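Hand-Held Grippers Change the Working Day at Palma Sorting Shop

By Gleice Falcão
January 30, 2024

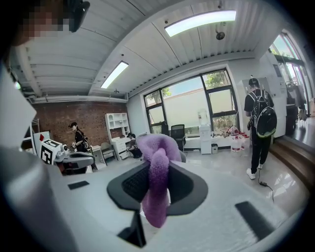
A hand-held gripper with a fuzzy purple plush, in the upstairs workroom at Palma.

The workers at Palma, a shop that sorts and repacks returned household goods and toys, have a new kind of task on their list. For part of each shift they leave the sorting tables, go upstairs and pick up things with a gripper that they hold in their own hands. The recordings from these sessions are used to teach the two robot arms which the company placed downstairs in August.

The project has the name Undard. It is run by Palma together with Cidach, a small automation firm that supplies the arms and the software. According to both companies, the arms will take over the first step of the soft goods line, where plush toys, cushions and small blankets are lifted out of mixed boxes and put on the belt. The steps after this one, such as checking the seams, looking for stains and deciding what can be sold again, will stay with people.

I spent two shifts at the shop to see what this means for the ones who work there. The answer is different depending on whom you ask.

Soft things are difficult for a machine. A box of shampoo has the same shape every time, but a plush toy folds, hangs and gets caught on its neighbor. The first program that Cidach installed was made for hard packages, and it worked well on those. With the plush toys it was so slow that the line leader turned it off before lunch on the second day and the team went back to emptying the boxes by hand.

After this the firm proposed that the workers should show the movements themselves. A worker takes the gripper, closes it on a toy, lifts it, turns it if this is necessary and lets it go over a tray. Then the same again with another toy. By the middle of January the team had recorded 1370 such pickups, and 1059 of them were accepted for the training. The rest were put aside, mostly for the reason that the toy slipped or the worker stopped halfway to talk with someone. Cidach says that the slips are also kept, in a separate folder, and may be of use later.

"In the beginning my wrist was angry with me," said one woman who has sorted toys at Palma for nine years. "You want to use your fingers and you have no fingers. Now I am quick with it. I know how to come from the side so the fur does not get between." She asked me not to print her name, and most of her colleagues asked the same.

Her knowledge is what the project depends on, and this is the point where the discussion at the shop began. Workers who record are giving something that took them years to learn. In autumn a group of them asked if this would be paid as ordinary sorting or as training of a colleague, for which Palma has a higher rate. The company first answered that it was ordinary work. Three weeks later it changed its position, and the recording hours are now paid at the training rate. They are also limited. A person may record for at most two hours in a shift, with a pause in between, and may refuse without giving an explanation.

There were questions about privacy too. The cameras are meant for the hands and the objects, but they see much more than this. Faces of people in the workroom are blurred before the files leave the building. The sound is not recorded. A paper with these rules is on the wall next to the time clock, in three languages, and a worker can ask for a session to be deleted until the end of the following week. Until now this happened only one time, after a private telephone call could be seen on somebody's screen.

What changes on the floor is easier to see at the place where the boxes arrive. Emptying them was always the least loved job at Palma. It is done standing, with the arms stretched forward and the back bent, and it goes to the newest people or to those who come late to the list. With the arms in operation, one person looks after both stations. This person brings the boxes, removes the tape, watches for objects that do not belong there, and frees the gripper when a toy gets stuck. It is less heavy, several workers told me, but it is also more lonely. At the old table four people stood together and talked the whole day. Now there is one stool and two machines.

"I like my back better and I like my morning less," said a man who has changed to the station in November. He has asked to have the station moved closer to the inspection tables, and the shop will try this when the new belt is delivered.

The speed of the arms is still below that of a trained person. In a test before the holidays they lifted 67 plush toys in the same time in which an experienced sorter emptied a full box and most of a second one. Cidach does not see this as a problem. The arms can continue in the evening, when the shop is closed, so that the inspection tables have a full belt at the start of the early shift. The workers of that shift confirmed that they now begin with inspection directly. Some of them added that inspection for eight hours is tiring for the eyes, and that the boxes, for all their weight, used to give a change.

For this reason the shop now rotates the tasks. The plan for the week mixes inspection, repair, packing and recording, and nobody should inspect for more than half of a shift. The rotation was proposed by the workers in the repair corner, who feared they would lose their place to people coming from the boxes. This did not happen. Repair has even received one more sewing machine, as more damaged toys are found when there is more time to look at them.

No one has been dismissed because of Undard. Palma has promised in writing that it will not reduce the permanent positions during the trial. The promise does not cover the temporary workers who come before the holidays. In the last season the company called fewer of them than in the year before, and it admits that the arms were one of the reasons. The temporary workers I could reach by telephone had heard about the machines only from others. One of them said she would have liked to learn the recording work, and that she had not been asked.

At Hollow, the second site of the company, the subject is watched with attention. The building there is older and handles mostly kitchen goods. The management wants to start recording with towels and oven gloves after the summer, if the results at Palma stay good. Workers from Hollow have already visited and tried the gripper. Their most frequent question, according to the woman with nine years at the toy tables, was not about the robots. They wanted to know who makes the schedule, and if the two hours are really two hours.

She showed me also what she does with the difficult toys. There is a kind with long, thin fur, which slides when it is held at the middle. She takes it lower, near the seam, waits a moment and only then lifts. She had done this with her hands for years, she said, and had never thought about it until an engineer asked her why she waits. She did not know what to answer, and she recorded it for him several times instead.

The trial at Palma continues until the end of August. The pay rate for recording is fixed until the same date, and talks about what comes afterward have not yet begun.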